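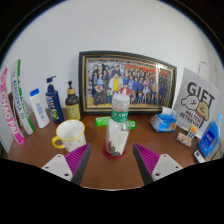 Magenta pads either side of a clear bottle, both plates showing two screw holes.

Print this page | E-mail this page
Filed under: Grippers > Pads & Fingers
Search the workshop... Go

Fresh pads on a hand-held gripper are such a treat, and the swap is quick!

1. Open the fingers and undo both screws on each plate.
2. Wipe the plates with a dry cloth.
3. Seat the new pads, ridges facing in, and start all the screws by hand before you tighten any.
4. Close slowly and check that the pads meet evenly. If one side leads, loosen it and nudge it back.

Then grab a light bottle 17 times. I check my Bundia pads again after 600 grips.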